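Burkstead Rooms
Simulated household sets for teaching robots to tidy up 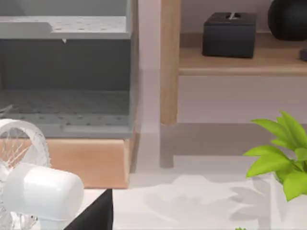 You can teach a robot to put a cup on a shelf in an afternoon. Teaching it to do the same in a room it hasn't met takes a great many rooms, and real ones come with rent. Burkstead Rooms is a library of rendered interiors built for recording demonstrations: shelving, small appliances, plants, and the sort of clutter people stop noticing after a week.

The base pack has 30 rooms. Each comes in 4 lighting setups, with shadows that fall across the floor and confuse your model now, while it's cheap. Furniture can be moved, swapped, or pushed a little too close to other furniture, as at home.

Recording
Drive the arm with a leader arm, a gamepad, or (if you must) a keyboard. Every take saves joint positions, gripper state, and all camera views on one clock. Bad takes can be marked and kept. Please keep them. Operators tend to delete the ones where they fumbled, and you end up with a policy that has never seen a fumble and has no plan for one.

Randomizing
Object positions, surface colors, and camera angles shift between takes. The slider goes from "polite" to "moving day." Start near polite.

What's in the box
There is no box. You get a download, a license key, and 5 sample tasks with 10 recorded takes each, most of them performed by Natanael Fontes, who would like it known that he got faster.

Works with
Asau controllers, firmware 4 and up. Rangel grippers, both sizes. Clundiria export is in beta and behaves like it.

Support
Email, weekdays. Messages sent on Sunday are read on Monday, with coffee.

Request a quote | Download the sample tasks | Release notes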